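Control Panel Tasks: number of examples per control and labeling of near-contacts

Posted in: Data Collection / Procedures

ebarta_jomska
Colleagues,
Please review the proposed procedure for the cabinet task before collection resumes in September. The plan calls for 500 episodes, each consisting of one instruction and one attempt at the named control. Episodes will be recorded in blocks of 20, with the instruction list shuffled between blocks. Operators are asked to begin each episode with the hand withdrawn from the panel and to end it in the same position.
Comments on the labeling rules are particularly welcome.
Enikő Barta
Jomska

plovulex_annotation
Thank you for circulating this. Our team has one objection. The draft allows only "press" and "no press" as outcomes. In the pilot block, 13 episodes contained a pause in front of the control that fits neither label. We request a third label, "approach," with its own start and end times.

r_keroris
We do not support a third label. The policy is trained on the hand motion itself, and the pause is already present in the joint record. An additional label would slow annotation and would be applied differently by each annotator.

plovulex_annotation
Replying to r_keroris:
The joint record does not state which control the operator intended. Where a green pushbutton and a red one are mounted next to each other, the fingertip may be near both of them. Without a marked approach, a reviewer must guess the target from the final contact, and episodes with an incorrect contact would be assigned the wrong intention.

ebarta_jomska
Both points are noted. The intended control is stored with the instruction, so the target is not lost. It is correct, however, that the time at which the approach begins is not stored anywhere at present.

pap_testing
May I raise a separate matter? The draft distributes episodes evenly across all controls. Rotary switches require a grasp and a turn, and our results on these were considerably weaker than on pushbuttons. We would prefer 3 rotary episodes for every pushbutton episode.

r_keroris
A ratio of that kind would leave the pushbuttons short of examples. An even distribution should be kept for the first round and adjusted after evaluation.

pap_testing
We can accept this provided that the evaluation reports rotary switches and pushbuttons separately. A single combined score would hide the difference.

ebarta_jomska
Agreed. Separate scores will be reported.
On labeling, the "approach" mark will be used on a trial basis in the first two blocks only. Annotators should place it when the extended finger stops in front of a control, whether or not contact follows. Plovulex is asked to have the same episodes marked by two annotators so that the concern about consistency can be examined.

r_keroris
Our reservation stands, but we will not hold up the trial. Please attach a reference still to the labeling guide so that all annotators work from the same case.

ebarta_jomska
Attached. The revised guide will carry it under "Approach."

Contact the moderators | © Jomska Shared Data Forum | Back to top
This site uses cookies to keep you signed in. By continuing, you accept the cookie notice. 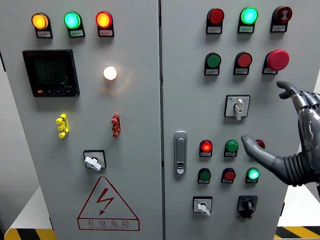 Reference still, "Approach": index finger extended in front of a red pushbutton, with a green pushbutton close by.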